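Gesska builds two-arm benchtop cells for people who want soft stuff handled. Clothes mostly. We're in Stevville, second floor, over the tile showroom, ring the bottom bell because the top one is dead.

## Who we are

Small shop. Started by Ermelinda Lobo, who ran a garment returns line for years and got sick of seeing robots that could stack boxes all day and gave up at a sock. First cell went out the door in December. Since then the product has a name (the Kolev), a price list and a manual that is almost finished.

We sell the Kolev as a kit or as a service. Same hardware either way.

## What the Kolev does

Picks garments out of a heap. One at a time if the heap lets it. Shirts, jackets, tops, thin straps, things with collars, all mixed up, no sorting first. Each gripper has two fingers, narrow at the tip so they can get in between layers.

Getting in between layers is the whole job really. A dark shirt on a dark shirt is hard. A flat cloth with one neat corner is easier, and we start most new customers there and work up. 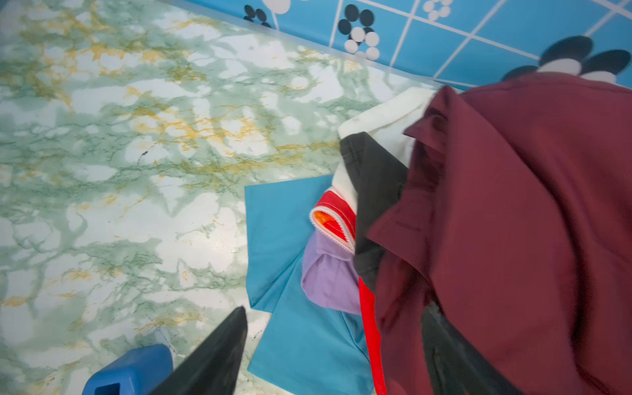

## What you get in the kit

- Two arms, white shells, black joints, already bolted to the front rail
- Grippers, one per arm, fitted and lined up before shipping
- Aluminum frame with three walls
- Wall and table coverings. Busy prints or plain, you pick. Ask for both if your not sure, swapping takes an afternoon
- Controller boards with status lights, one by each base
- Cables and clips, plus spares, because somebody always steps on one
- Printed manual (see above re: almost)

Crate weighs 87 kilos. Needs a ground floor door or a freight elevator. We've carried one up stairs. Won't do it again.

## How a job goes

1. You send us a bag of your real stuff. Not clean samples, the real stuff. 50 pieces is plenty.
2. We dump it in the cell and run it. One arm lifts, the other stays with the pile, and ordinary bench clutter can stay on the table, a tape dispenser, a clock, whatever. Your bench won't be tidy either.
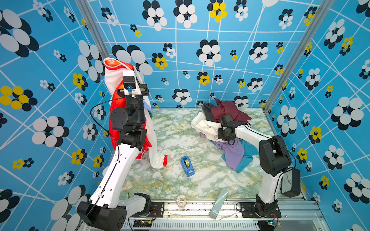
3. You get a short report with what got picked, what got dropped, what we'd change. Plain words, no charts unless you want charts.
4. You decide. Kit, service, or thanks and goodbye. The bag comes back to you in any case.

Last trial was for Sumico, 232 garments over two days, mostly sportswear with zippers. Zippers are annoying. They signed up for the service and we are still working on teh zippers.

## Kit or service?

Kit is for labs and shops with somebody on staff who likes to tinker. You own it, you change it, you call us when stuck. Email gets answered same day, phone is better before lunch.

Service is for everyone else. We install, we tune, we come back when your garments change for the season. Monthly fee, cancel whenever.

Both include the two-arm mode, which is what most people come for. Two grippers on one heap, one holding a corner of fabric and the other down in the darker layers, so a tangle can be worked from both sides.
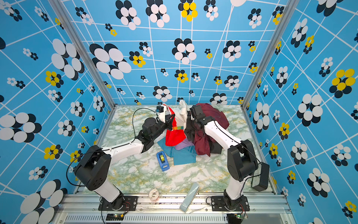
Single-arm mode is in there too and uses less bench time to set up. Some customers run it for weeks before they turn the second arm on. Fine by us. Price is the same.

What we don't do: ironing, folding to retail standard, anything with pins left in it. Folding is on the list. No date yet, please stop asking Ermelinda at trade shows.

## Visit or write

Demos by appointment, bring your own laundry. Parking behind the building, any spot without a name on it. Mail goes to Gesska, Unit 2074, Stevville. For trial bags write KOLEV on the outside, big letters, or the showroom downstairs opens them.

Page last updated Friday, July 29, 2022. Prices on request, the old PDF is out of date so don't use it.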